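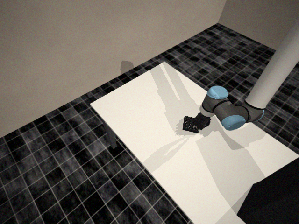
4.2 The open-day demonstration

The simulated cell described in Section 3 was shown to the public in February, when the Flernano laboratory opened its ground floor to visitors. The demonstration had two purposes. The first was to let people without technical training watch a manipulation policy run from start to finish. The second was to collect written comments on how well they understood what the arm was doing. Responses from the visit are reported in Section 5.

Each session began with a short talk by Leen Smadi, who explained that the display was a rendering and that no physical arm would move. Visitors then watched the simulator on a wall screen while an operator started and stopped the policy at their request. Sessions were held in groups of 7 and repeated through the afternoon. Visitors from the Sesham adult education center attended the first two sessions. The remaining places were open to anyone who registered at the door.

Figure 4. Rendered view from the Duvuvetti simulator. The arm reaches in over a white table with its black gripper close above the tabletop. A small, speckled black piece lies next to the gripper, touching or overlapping it. Shadows fall across the table, and the floor is tiled.

The viewpoint in Figure 4 was selected after a trial session with staff from Cozma, the partner institution. An earlier setup used an overhead view, and several staff members reported that they could not judge the height of the gripper from it. The oblique view was preferred in the trial and was kept for all public sessions. Shadows were left on for the same reason, although they increased the time needed to render each step.

Some visitors found the shadows hard to read. Written comments noted that, where several of them overlap, it takes effort to tell which part of the arm each one belongs to. Others asked why the room held so little furniture. The operator explained that the walls and floor serve as a plain background and take no part in the task.

The policy was limited to 300 control steps per attempt, after which the simulator returned the arm to its starting position. The operator announced each reset aloud. This practice was added following the trial session, in which a reset had been mistaken for a deliberate motion by the arm. Comment cards were handed out at the end of each session and gathered before the next group entered.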